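Wolia publishes handling rules for soft grippers in home care

19 Dec 2025 - Wolia has published a good practice guide for robots which handle medicine containers in private homes. The guide has 72 pages and applies from April. It asks that every soft finger is inspected after 200 grips, and that a person checks each pill compartment before the lid is closed.

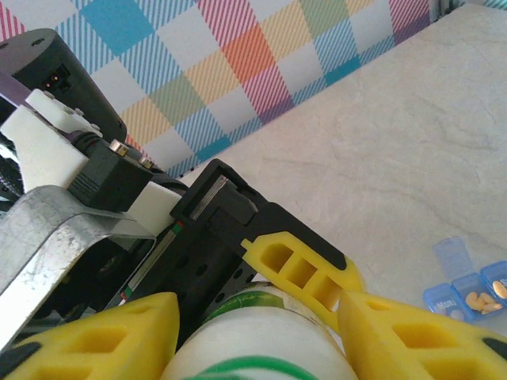 Raluca Dumitrescu finds the inspection rule strict but fair, and she would like the next edition to cover cleaning of the fingers also.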